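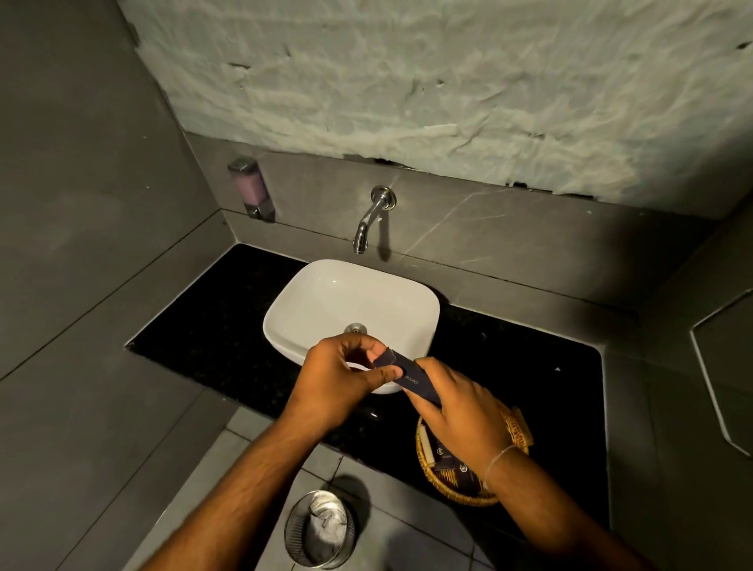

Ein Beutel, ein Waschbecken, zwei Hände: mehr Ausrüstung ist selten nötig.

Testhaushalte für Portionsbeutel gesucht

Clemell ist ein kleines Verbrauchermagazin mit 3000 Abonnenten, von denen gefühlt jeder schon einmal einen Beutel mit den Zähnen geöffnet hat. Für unsere Frühjahrsausgabe suchen wir 13 Haushalte, die sich vier Wochen lang mit Shampoo, Duschgel, Senf und löslichem Kaffee in Einzelportionen herumschlagen.

Sie bekommen ein Paket mit 200 Beuteln und ein Protokollheft. Notiert wird, wo der Beutel aufriss, wo er hätte aufreißen sollen und wie viel vom Inhalt dort landete, wo er hinsollte. Kraftausdrücke bitte in die Spalte »Bemerkungen«.

Mitmachen kann, wer volljährig ist und eine leserliche Handschrift hat — oder jemanden kennt, der sie entziffert. Wer bei einem Verpackungshersteller arbeitet, darf uns gern schreiben, aber nicht mittesten. Bei Duftstoffallergien bitte vorher Bescheid geben.

Reich wird man damit nicht: ein Jahresabo und ein Gutschein für das Café Nellix. Die restlichen Beutel dürfen Sie behalten.

Bewerbungen mit drei Sätzen zur Person bis Ende Januar an die Redaktion, z. Hd. Farzana Dhanial, Postfach 469.

Stand: 10. Januar 2022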